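Hjalti Lykkegaard
30 Mar 2023

Thread on selling used audio cables and small electronics by mail. I've been doing this part time for a few years and people keep asking me the same questions, so I'm writing the answers down once.

Most of what I sell is cable. Patch cables, speaker cable, adapters, odd lengths of things that came out of closed offices and rehearsal rooms. The margins are small, but the stuff is light and it doesn't break easily.

Where I buy: mostly lots from clearances. My best lot so far was 500 mixed cables from an office in Ukbridge that was moving out. I paid too much for it at the time, I thought, and then made it back by October.

If you buy a mixed lot, sort before you list anything. I sort by connector first and length second. Color doesn't matter to buyers nearly as much as you'd think, except for people doing stage work, who want black.

Test everything. I don't care how good it looks. A cable tester costs less than two returns. Plug both ends in, bend the cable near each connector while you watch the light, and if the light flickers even once, it goes in the repair bin.

The repair bin is where my evenings go. I resolder the ones with decent connectors and strip the rest for parts. If you don't like soldering, sell the dead ones as a lot marked "for parts" and say it in the title, in the first line, and again at the end. Somebody will still ask if they work.

Cleaning. Old cable jackets get sticky. Isopropyl alcohol on a rag takes most of it off. Some jackets never stop being sticky, and those I throw out. I tried baby powder once and don't recommend it.

Listings. Measure the cable and write the real length. A lot of sellers copy the length off the original listing and it's wrong by a foot. Buyers running cable along a wall care about that foot.

Put the connector type in words people search for. "Quarter inch" gets me more views than "6.35 mm". I write both. I also write "guitar" somewhere if it's true.

Prices. I look at what has sold and ignore what is being asked. Asking prices on used cable are a fantasy. There's a seller with the same adapter up at 49 dollars since before I started. It's still there.

I list on Netero because the fees are lower there and the message system is easier to live with. I tried Doda for a while. More traffic, but more people wanting to trade me things – one man offered a bread machine for a snake cable. I thought about it longer than I should have.

Replying to a few questions from the first part of this.

"Do you need a business license?" Depends where you live. Call your city or county and ask. Mine told me over the phone in five minutes. Don't take tax advice from a cable thread.

"How do you store it all?" Hooks on the wall for the long ones, drawers for adapters. Each drawer has a number and the number goes in the listing notes. Before I did that I once spent most of a Saturday afternoon's worth of hours looking for one adapter that sold for four dollars.

"How do you coil?" Over-under. There are plenty of videos. Don't wrap it around your elbow. It puts a twist in the cable and the next person has to fight it. A strip of hook-and-loop tape is better than a rubber band, because rubber bands rot and stick to the jacket.

OK, shipping, which is what most of you wanted.

A single short cable can go in a padded envelope. I did that for years. The trouble is the connector ends. They poke through the paper in the sorting machines, and I had enough torn envelopes come back that I changed over.

Now nearly everything goes in flat mailer boxes, the kind that fold up from one piece and tuck shut without tape. I still run one strip of tape across the front. I buy them in packs of 100, and the price per box is a lot better than buying 12 at a time from the office store.
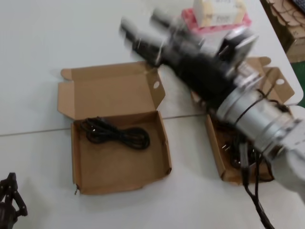 Pick two sizes and stick with them. I used to keep six and was always out of the one I needed. A small one covers most single cables, and a bigger one handles multi-packs and anything with a power brick.

Weigh the packed box, not the cable. I know that sounds obvious. I undercharged on postage for months by going off the weight of the item alone, and cardboard isn't free to mail.

Filler: if the cable can slide, add paper. Brown packing paper, crumpled, is fine. I save what comes in with my own orders and haven't bought any in a long time. For adapters I put them in a small bag first so they don't end up under a flap where the buyer misses them. That has happened to me twice, and both times they asked for a refund before checking.

Labels go flat on the top, never over the seam. Write the order number on a slip of paper and put it inside too. If the outside label gets ruined, there's at least a chance somebody can figure out where it was going.

International: I stopped. The forms take longer than the packing, and one parcel of microphone cable went missing for so long that I'd refunded it and forgotten about it when the buyer wrote to say it had arrived. He paid me again, which was decent of him.

Returns. I take them, no argument, for 14 days. Very few people use it. When one comes back I test it again before I do anything else, and most of the time it's fine and the problem was at the other end.

If you want to learn the repair side, the Chatzigeorgiou guide is the one I started with. It's old and the photos are bad, but the section on strain relief is the clearest I've read. Read that before you buy a fancy iron.

Next thread will be on power supplies. Those are more trouble. Half the job is working out what they belonged to, and you have to be careful about voltage and polarity when you write the listing. If you have a question about those, put it under this post and I'll try to get to it.

Search posts Enter a keyword Go

Contact | Copyright 2023 Hjalti Lykkegaard | Back to top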